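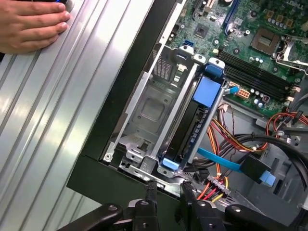

Filed under: Talks & Open Days

Speaker notes - "What we learned from letting people in" (September meetup)

Okay, hi everybody, thanks for staying past the coffee. I'm Nathalie Martens, I work on the disassembly bench at Gritamia, and I'm going to talk about our open day. The one where we let the public walk right up to a robot that takes old desktop computers apart.

[Wait for the latecomers to sit down. There will be latecomers.]

First thing, a show of hands. Who has opened up a desktop computer? Keep your hand up if you bled a little. Right, that's most of you. So you already know more about our job than the first version of our software did.

The numbers, because people always ask. We had 321 visitors over the afternoon in a room that's comfortable for maybe a third of that. Veerle Jacobs from Tukmont brought a whole group over and they stood at the bench the longest, bless them. The doors opened at 2 and we had a line before that, which I did not see coming at all!

Now, the computer. I want to spend a minute on it, since it got more attention than the robot did. It's a Dell, an ordinary office desktop, the kind you've walked past a thousand times. By the time it was on the bench, the side was open, the memory slots had nothing in them, and one of the two drive bays was empty. The other bay still had its carrier, black, with those blue latches. And the blue matters! I asked people what they thought the blue bits were for and a kid got it straight away: "That's where your fingers go." Yes! Somebody at the factory decided a person should be able to find the touch points fast, and now we get to borrow that decision for a machine.

[Slow down here. Last time I rushed this and it's the best bit.]

So that was our pitch for the day. Blue means pull, push or squeeze. We told visitors to choose a blue part, and then guess whether the gripper could manage it. People got loud about it. The drive carrier was the favorite. A flat blue strap got a lot of votes too, until Gijs Van Loon pointed out that straps bend, and that a two-fingered gripper has opinions about things that bend.

Then the cables. I'll be straight with you, cables are my least favorite subject. You look in the bottom of a case like this and you've got orange, red, yellow and black wires all looping over each other, plus thick sleeved ones crossing through the lot, and you as a person just shove them aside with the back of your hand without thinking. You don't even know you did it. Vija Laur has a slide she uses at Salcedo where she asks an audience to describe that shove in words, step by step, and it takes them forever. I stole it for the open day. It works on grown-ups, it works on ten-year-olds, it completely flattens engineers.

Next: the socket. The processor cover was off and the silver frame and lever were swung open, and I must have said "please don't touch that" 800 times. I'd do it differently now. I'd put out a second dead board on a side table, with a sign saying "touch this one as much as you like." Annelies Smits suggested exactly that in the planning meeting and I said we wouldn't need it. Sorry, Annelies.

Some practical stuff for anyone planning one of these.

The bench top. Ours is ribbed aluminum, long strips with grooves between them, and it's great for fixing things down and terrible for small screws. They roll into a groove and they're gone. It's also shiny. Under the overhead lights you get bright white streaks along every ridge, and visitors standing on one side kept shading their eyes. Check your lights from where the audience stands. We only checked from where we stand.

Talking while it runs. Don't. Or at least don't try to explain the thing it's doing at the moment it's doing it. Say what's coming, shut up, let them watch, then take questions. I found this out somewhere around the fourth group and my voice thanked me.

Waiting. A robot arm that's working carefully is slow, and a crowd will read slow as broken. We had 23 people in one group go totally silent during a pause, and then one lady whispered "is it thinking?" and everyone cracked up. After that I just told each group up front: there'll be pauses, use them to ask me things.

[Drink some water.]

The question I got most often was "why bother, a person can do this in two minutes." And it's a good question! My answer on the day was kind of mushy. The better answer, which I worked out on the train home, is that a person can do one in two minutes, and then there's a pallet of them, and then there's another pallet. The folks at Staso who do this by hand told me about their wrists before they told me anything else.

Second most common was "can I take the computer home." No.

Third was whether it could put one back together. I love this one. Taking a carrier out is mostly finding the right latch. Putting it back in means lining up rails you can hardly see, in a gap that doesn't forgive much, with a cable probably in the way. We're not there. I said so, and people seemed to like hearing it.

[If there's time: the story about the lost screw. If not, skip to questions.]

That's me. Vija's got the microphone, so wave at her if you want it, and I'll hang around by the door afterwards with the sign-up sheet for the next bench visit.

14 shares | 3 comments

deskdrawer_dan
Was in the Tukmont group. I voted for the strap and I stand by it.

Lotte
Did you ever find the screw?? You skipped that story at the meetup and I've been wondering.

mpk
The tip about checking the lights from the audience side is going straight on our list, thanks. Do you put tape over the grooves at all or just live with it?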